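Plamier Repair Room: Minutes of the June Meeting

Meeting opened at 6:10 p.m. in the back room. Minutes of the May meeting were approved with one correction: the shelving came from Loltovora and was paid for in full.

1. Desktop towers from Urnico

Urnico has offered us 48 used desktop towers. They would come without drives. Storage was discussed at some length. The racks by the door can hold 10 at a time, so members agreed to take them in batches. The rest stay at the Mac Suibhne warehouse until we have space.

2. Work on open machines

Members went over the order of work for stripping a tower. Memory and processor come out first and go into labeled trays. Cables stay plugged in at the board until the power supply is tested. Several people asked that retention brackets be closed again before a case is put on the rack, and that a socket cover be fitted wherever we have one. Bent pins were the most common fault last winter.

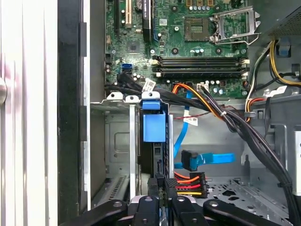 Open tower with the processor socket empty and no memory installed.

It was agreed that the orange, yellow and black power leads should not be pulled by the wires. Hold the plug. A note will go up at both benches. Cable ties may be cut only if the power supply is being replaced.

3. Parts budget

We have $2000 for the year. Members approved $50 for thermal paste, wipes and socket covers. A request for a second label printer was put off until the fall. Memory will be bought only after the used stock has been tested, which should take roughly three weeks.

4. Other business

The bench lamp on the left side flickers and needs a new switch. Screws are being mixed in the trays again. Please sort them before leaving.

Trays for the next meeting: bring back any that went home.

Meeting closed at 7:25 p.m.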